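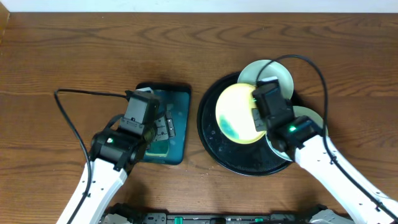
Three plates on a round black tray, with a teal pad alongside.

The slow boat to Ellorance

There are two ways to reach Ellorance. One is to drive, which takes a morning. The other is the Kivi, a converted grain barge that leaves Forosdale after breakfast and arrives, with luck and the tide, four days later. I chose the barge, partly for the scenery and partly because I had been told there would be no phone signal.

There was plenty of phone signal. What there was less of was hot water, a subject on which Wouter Van Rooij, the skipper, holds firm views. He believes a shower should last as long as it takes to fill a kettle. He also believes that passengers should steer, and by lunchtime on the first day I had been put in charge of 30 metres of steel and pointed at a bridge.

The bridge and I came to an arrangement. Wouter ate a cheese sandwich throughout and looked up only once, to tell me that left was the other one.

Life on the Kivi is not strenuous. You get up when the engine does, which is early. You sit on the roof and wave at people on the bank, who wave back with the slightly pitying look kept for anyone being overtaken by a jogger. Now and then there is a lock, and everyone hurries about with ropes for a while before going back to their books.

Meals are taken together at the long table below deck, and they are the real timetable of the trip.

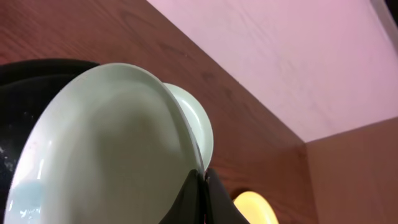 Hacer Başaran does the cooking and has little patience with the idea that holiday food ought to be light. Her lentil soup could hold up a tent pole. On the second evening she served lamb with apricots, followed by a rice pudding that sent two retired surveyors to bed before dark.

We moored that night at Saltus, population 900, where the guidebook promises a lively waterfront. I found a bench, a closed chandlery and a heron. The heron did its best. In August there is a regatta, I was told, and you can't move for folding chairs, but in spring you can move as much as you like.

By the third day I had stopped looking at the map. The river widens after Saltus and the fields flatten out into reed beds, grey and gold and full of birds I named with great confidence and got wrong. It rained from noon. Wouter handed me an oilskin that smelled of diesel – and, faintly, of lamb – and gave me the wheel again.

We came into Ellorance late on the fourth afternoon. The bus back to Forosdale leaves from outside the harbour office, and I missed it by a minute or so, having stopped to wave at a boat.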